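Oseo @ Bodard
robot software, mostly the parts that break

1/4
New thread! I spent February rewriting the grasp planner in Drirkwood (our little control stack) and I'm way too excited about it. Cup into wire basket is my favorite test, because thin black mesh is so mean to depth estimates
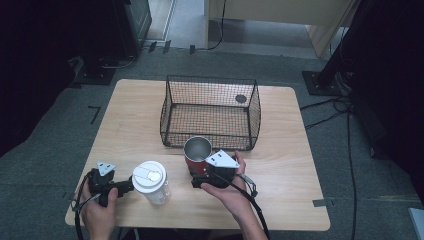
2/4
Syncing two grippers
Each side logs on its own clock, and mine were drifting by about 5 ms. Doesn't sound like much, but the policy learned a tiny hesitation from it! Now Pilkington resamples everything before training (3,000 episodes redone overnight, my poor laptop)

3/4
Big, white, smooth and right up against the lens = hardly any features to track. So I let the pose filter lean on the IMU when the match count drops

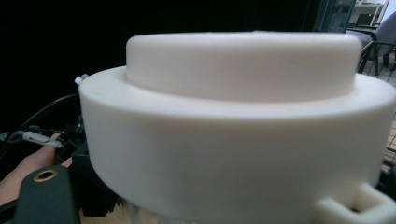 Page 2

4/4
Next up is jaw width smoothing. Branch is still a mess, but I'll push it this week if the tests pass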